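Cendeo: how a small studio builds its cuffs

Cendeo makes metal and leather cuff bracelets in a two-room workshop in Purnard. The current line, called Tsai, has been in production since November. The studio's founder agreed to talk about materials and sizing, and asked to be quoted by job only.

The Tsai cuff is a brass core wrapped in vegetable-tanned leather. "The core is 2 millimeters thick," the founder said. "We tried thinner stock and it lost its shape after repeated bending. Thicker stock held, but people couldn't get it off without twisting the wrist."

Leather comes from Ikumton, a tannery that sells in small lots. Each hide is checked for stretch before cutting, and the belly section is set aside for key fobs. "Belly leather moves too much. On a cuff you would see wrinkles at the inside edge."

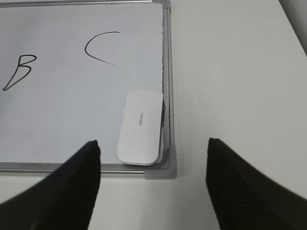

How is the size of a cuff worked out?

The wrist is measured just above the bone, and the gap at the opening is subtracted from that figure. Cendeo offers 6 sizes, all with the same gap.

Edge finishing takes the most time. The edges are sanded, dyed, and sealed with wax, then left overnight. "If you rush the dye, it comes off on a shirt sleeve," the founder said. "We had returns for that in the first batch."

The first batch was 1000 pieces. Total sales now stand at 2761, mostly through independent shops. A narrower version is being tested, with the same core and a stitched edge. The founder would not give a price for it.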